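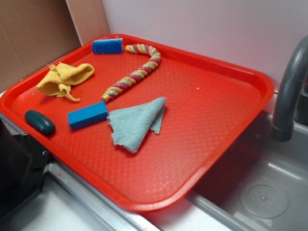

Kitchen hours and tray returns

Starting January 3, 2024, the shared kitchen at the Fillton Street hall opens at 6 a.m. on weekdays and closes at 9 p.m. Weekend hours stay the same. Groups with a standing booking keep their slot and do not need to sign up again.

The hourly rate for members is unchanged. Non-members now pay a $50 deposit with each booking, returned within a week if the room is left clean. Deposits can be paid by card at the front desk or by check made out to the hall.

The dishwasher was replaced in August. The new one, a Steto, runs a full cycle in 2 minutes and shuts itself off if the door is opened. Please scrape plates first. The drain filter has clogged several times, and each call to Jakubowski Plumbing comes out of the kitchen budget.

Serving trays may be borrowed for events elsewhere. Write your name and phone number in the binder by the pantry door and bring the trays back by noon the next day. Wash them by hand with a sponge and mild soap, as steel wool leaves scratches that hold grease. Let them dry before stacking.

The holiday supper brought in $1,041 after costs. Of that, $600 will go toward a second refrigerator and the rest toward shelving in the pantry. Otis Marchetti is getting prices and would like to hear from anyone with a truck.

Hiyori Yoshida handles bookings through the end of winter. Leave a note in her box or stop by the desk on a weekday morning. Keys go back in the slot by the side door.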